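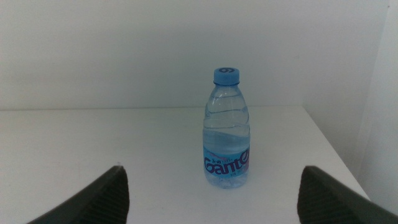
Wrist view, bottle between the fingers

How many demos before I train a two-arm policy?
Posted by Pranus, 6/14/19

I've got 52 recordings of my bottle and basket task and I'm loving it! Should I carry on to 1,000 or train now? I steer both arms by hand and start the bottle in the same spot each time.

Sakamoto
Train now! 52 is plenty for a first go, and you'll learn so much from watching it fail. Then move the bottle between takes – a few centimetres, a bit of a turn.

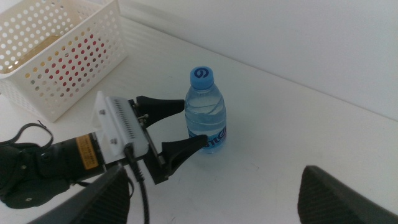
Variety matters far more to me than the total. My own set stalled at 128 near-identical takes, and 33 messy new ones got it going again. With the black gripper open around the bottle like that, I'd record some approaches from the other side too, and shift the basket as well. Great fun once it starts to generalise!

Willon
more data. always more data

Ilze Org
Agree with Sakamoto. Check your side camera too – you want the basket and both grippers in view, even when one is idle. 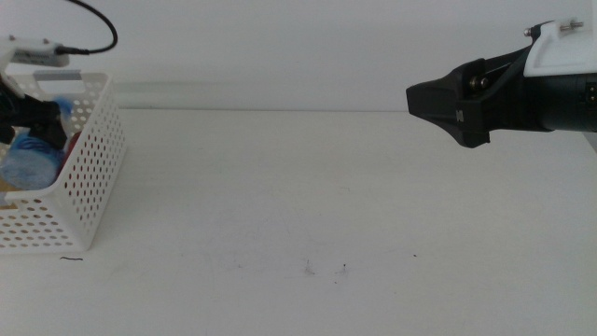 Related: Naming your takes so you can find them again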